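Guest House > Teketholm > Your Stay > Questions About the Sweet Table

Rooms Breakfast Getting Here Questions Contact

The Sweet Table: Questions and Answers

Guests write to us more about the sweets in the sitting room than about the parking, so the answers are collected on this page. It was last gone over in December 2025.

What is the sweet table?

It is the table by the curtain in the sitting room, with a check cloth and an orange plastic tray. We put wrapped sweets out on it for anyone staying in the house. It began as a bowl by the front door, but people with luggage kept knocking it off the shelf.

Do I have to pay?

No. The sweets are included in the price of the room. Please leave some for the people who come in after you.

How many may I take?

There is no set number. Two or three at a time is what most people take. If you are going out walking to Whitcombe for the day, take a few extra for your pocket.

When is the tray filled?

At 5 in the afternoon, before most guests check in. A full tray is 80 sweets. On a quiet evening in January it can last until the next day, and in the summer it may be nearly bare by supper. Ask at the desk if you find it empty and we will see what is in the cupboard.

Where do the sweets come from?

Some are bought by the bag from the market at Bendosbridge. Others come from guests, who often bring a packet from home and add it to the tray. This is why you will find several kinds together and why the labels are not all in English.

Can I add my own?

Yes, as long as each sweet is in its own sealed wrapper and is within its date. Please hand the outer bag in at the desk so that we can keep the ingredients list. We cannot put out home-made sweets or anything that needs a fridge.

Are any of them free from nuts, milk or gelatine?

We can't promise that for any sweet on the table. They are mixed, and the small wrappers don't always list what is inside. Glenys Hartley keeps the outer bags in a folder at the desk and will look one up for you. If we have no bag for it, please don't eat it if you have an allergy.

Are they suitable for small children?

Many are hard or chewy, so we leave that to parents. Please keep an eye on children under five near the table.

May I tip them out on the cloth to choose?

Yes. Put back the ones you don't want, and drop empty wrappers in the bin. The cloth is washed each week at 33 degrees, or as near as the machine will go, and melted toffee does not come out at that.

Are the soft toys for sale?

No, they live on the table. Children may play with them in the sitting room, but they should stay downstairs.

What about the boxes at the back?

Please leave those where they are. The desk can help if you need anything from them.

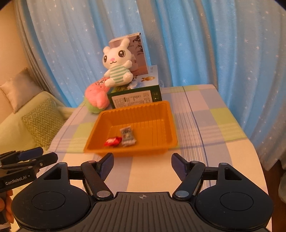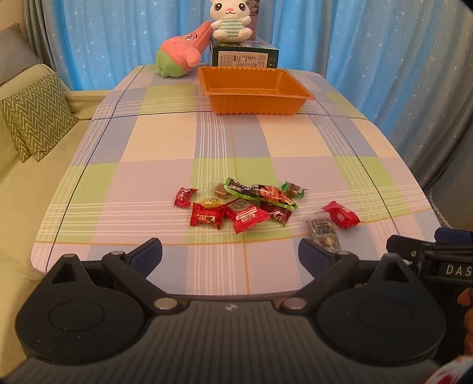

The orange tray on the sweet table. Second photo: a selection out on the cloth, with the soft toys behind.

Related pages
Breakfast times and menus
Walks from the door: Whitcombe and back
Bringing children to stay
Market days at Bendosbridge
Bus 17 from Grivwood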